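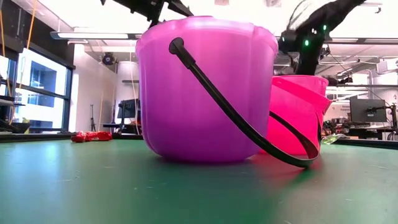 Asanka Munasinghe asked at our last get-together whether the rain garden at Grokham would ever stop looking like a muddy ditch, and I promised to pass the question along to you, partly because it made us all laugh and partly because it is a very fair thing to ask in the second season of a three-season grant. The short reply is yes, it is getting there. The longer reply is the rest of this report, so I hope you have a cup of coffee handy.

Planting

When I last wrote, we had finished the digging at Grokham and had only just marked out the beds at Plustolham. Both sites are now planted. Between them they hold 942 plants, mostly swamp milkweed, blue flag, sedges and a good deal of switchgrass along the upper edges where the soil drains faster. We lost 35 of the young plants in the first weeks, nearly all of them cardinal flowers, which did not care for the heavy clay near the Plustolham culvert (I should have listened to the people on that street, who have been fighting that clay for years!). We have filled the gaps with more sedge and will try the cardinal flowers again farther up the slope.

The Rudd Street bed is the one piece that has slipped. The city wanted a new drawing of the curb cut before it would let us start, and the drawing went back and forth most of the summer. We have the approval now, and digging begins in September. I am sorry for the delay, but the bed is small and I still expect to have it planted before the ground gets hard.

How the water is behaving

You asked us to keep an eye on standing water, and the neighbors have been wonderful about sending us notes after storms. At Grokham the bed fills quickly and is usually down to damp soil by the next morning. Plustolham is slower. After the biggest storm of the summer there was still a puddle at the low end on the second day, so we have loosened the soil there and mixed in more compost and coarse sand. I would like to see a few more good rains before I tell you that has fixed it.

People

The Saturday-style workdays I described in the proposal turned out to be hard on families with ball games and shift work, so we switched to evenings, starting at 6 p.m., and it has made a real difference. So far 70 households have signed up to look after a stretch of bed, including several in Uvport who don't live near either garden and simply want to learn how it is done before they try one at home. We have 2 more evening workshops left in the budget, one on rain barrels and one on cutting back in the fall - or on leaving things standing for the birds, which is what I would rather teach, if I'm allowed an opinion.

Money

We are a little under on plants, thanks to a kind discount from the nursery, and a little over on mulch and hauling. I would like your permission to move the plant savings over to cover the hauling, and to hold whatever is left for replacements next spring. The revised budget sheet is attached with this report.

Coming up

Rudd Street comes first, then labels for the plants at Grokham, which people keep asking for. After that we go quiet for the winter, apart from clearing the inlets of leaves. You are very welcome to come and walk the beds with us before then, and I'd suggest Grokham toward evening, when the asters are in bloom and the bees are still busy in them.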